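Chapter 7
Aligning Two Streams in Time

In the last chapter we treated each gripper as if it was alone. Most household tasks need two hands, and then the software must answer a new question: which left sample belongs to which right sample? The Pivell recorder, written by Dimas Halim and Adi Ong, stores each side with its own clock.

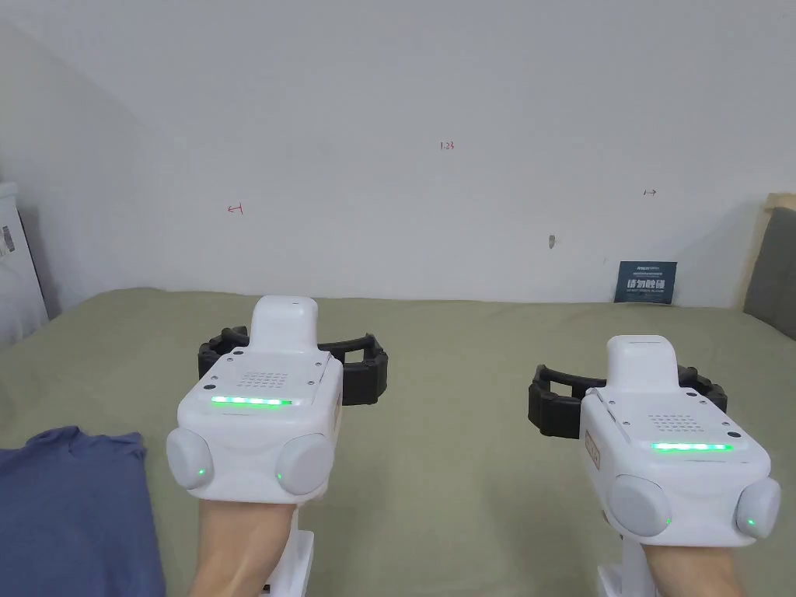

These clocks drift. A difference of 13 milliseconds is harmless when we fold a towel slowly, but it can spoil a handover — the planner may believe that both jaws are open. We will first estimate the offset, then resample both streams to 200 Hz. Readers who know interpolation well can go directly to Section 7.2.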